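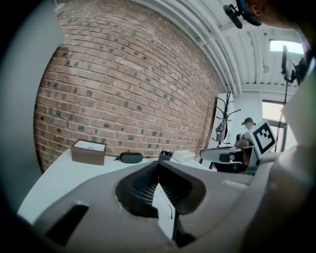 Brick wall side, white table. Open cardboard box on the left, black glasses case to the right of it.

22nd November

Good long day at the white table, and I want to get it down before I forget the small stuff. The job was to get Grarska (that's what we're calling the sorting and packing corner, Edin's name, no idea where he got it) into a state where any of us can walk up, pick an item, find its box and be done. We are much closer than I expected to be by tonight!

First, the table. I am completely sold on having it along the brick. We had it out in the middle of the room all through June and things just wandered off it. With the wall behind, stuff has a back edge to stop against, and the daylight from the skylight is so nice on a white top. You can see a dropped screw. You can see a lens cloth. I packed for nearly three hours before I even thought about the lamp.

Glasses cases. These are my favorite thing to pack and I'll say it here where only you lot will read it. The black oval one with the zipper is the one I keep reaching for as a test item: rounded all over, so it rolls a bit when you set it down carelessly, and the little strap loop on the end catches on box flaps if you put it in loop first. So put it in loop last. I tried it both ways for a good while and loop last goes in cleanly every time, loop first snagged on maybe one in four. The oval shape also means it wastes the corners of any rectangular box, but that is perfect for us, the corners are where the cloth and the cleaning spray go.

Boxes. The low brown ones with the white inside are staying. Edin wanted to go back to the tall Løken cartons and I argued for the low ones, and I think after today he's with me. You can look straight down into a low box and know what's missing. The white inside helps so much with dark things. A black case in a brown carton is just a shadow, a black case in a white one jumps out at you. We have 292 of the low ones flat on the shelf, which gets us into the new year if we don't ruin too many with tape.

On ruining them with tape: I ruined two. Wide tape on the bottom seam, one strip, do not go back over it if it's crooked. Peeling it takes the brown layer with it. Crooked is fine.

Packing order that worked, for the single case order:
box open, flaps folded all the way back
sheet of tissue, one, crumpled and then opened out again
case in along the long side, loop last
cloth and spray in the two near corners
slip on top, printed side up
close

I timed a run of 11 like that and it came to just under nine minutes for the lot, with me talking the whole time. The older way (tissue last, slip at the bottom) was closer to fourteen. Big difference for only changing the order! The slip on top is most of it, I think. With the slip at the bottom you reach the end, can't remember whether you put it in, and have to unpack the whole box to look.

Labels. Grillotitz sent the new roll, 2,000 labels, and they are lovely. They stick first time and they come off the backing without curling. The only trouble is they're a touch wider than the old ones so on the narrow end of the low box they wrap around the corner. Eduard's suggestion by phone was to put them on the lid instead, turned sideways. Tried it on four, looks good, scans fine. Going with that unless somebody objects on Monday.

Stock count from the shelf sheet, before I started: 577 cases, all kinds together. The sheet still has soft pouches and hard cases in the same column, and I'd love to split that. They don't pack alike at all. A pouch will go anywhere, you can fold it around the spray bottle if you feel like it. A zippered case needs its own place.

Zippers, while I'm on it. Close them fully before packing. A half open zipper is the thing that scratches, the pull tab hangs down and rubs on whatever is beside it. I went through a batch from the back shelf and a good few had been put away open. All closed now. If the pull is stiff, a bit of candle wax along the teeth, run it back and forth a few times, wipe off. Works beautifully and there's a stub of candle in the top drawer for this now. Please leave it in the top drawer.

Tissue. We get through loads. I tried half sheets and they're honestly too thin for the heavy cases but absolutely fine for the pouches, so: full sheets for anything with a zipper, half sheets for pouches. I cut a stack of halves, they're under the scissors.

Something I want to try next is keeping the open box always at the left end of the table and the items to its right, and working toward the box. I did it that way for most of the afternoon without deciding to and my hands liked it. I'm right handed though. Edin is left handed and he had a go and immediately swapped everything around, and he was quicker his way. So maybe the rule is box at one end and items next to it, and each person chooses the end. Will write it on the card once we've both done a full day.

The brick sheds a little. Fine reddish dust along the back of the table when I wiped down, enough to mark a white cloth. Nothing got into the boxes but I'd like the tissue stack away from the wall side. A strip of card along the back edge might do it. Measured up for one, cut to length, haven't taped it yet.

Todo

tape the card strip along the back of the table
split the stock sheet into hard cases and pouches (Edin says he'll do it if I stop mentioning it)
move the tissue to the front
ask Grillotitz whether the labels come narrower
try two cases in one low box, end to end, both loops outward
write up the packing order on a card, big letters
more candle, the stub won't last

Left the last few closed and labeled boxes on the shelf by the door, ready for pickup. Scissors are back on their hook. Edin Ristić has the key until Tuesday.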